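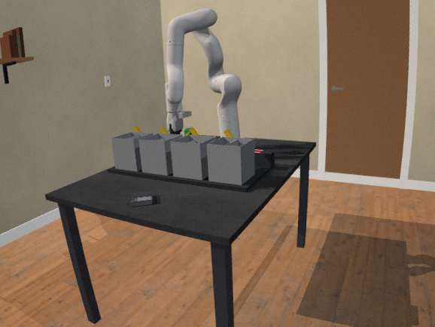 Thịnh Từ came to the last open day and told us the sorting talk was too short, and that visitors should be allowed to choose the next task. We have changed both.

Flordale is looking for participants for a simulation open day in February. Each group gets 2 hours with the team, starting at 10am in room 407. The work shown is Punow, our practice task for a single arm.

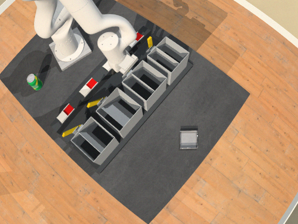

Participants need no background in robotics. You will watch a run, mark a sheet and talk it over with the person at the desk. Most of the marking concerns the row of open-topped bins and how near the gripper comes to them. The small grey tray, set well apart on the mat, has a question of its own.

You must be 18 or over and comfortable looking at a screen for nearly an hour.

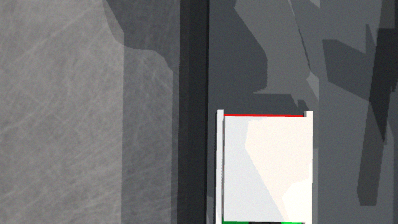

Close view, white part with red line

We pay 200 towards travel and time, handed over at the end of your visit. Tea and sandwiches are provided.

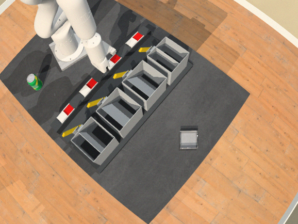

Punow layout: arm, four boxes on the rail, tray to one side

To apply, write to the Plano desk at Flordale, quoting reference 1208. Give your name, any access needs and whether you prefer morning or afternoon.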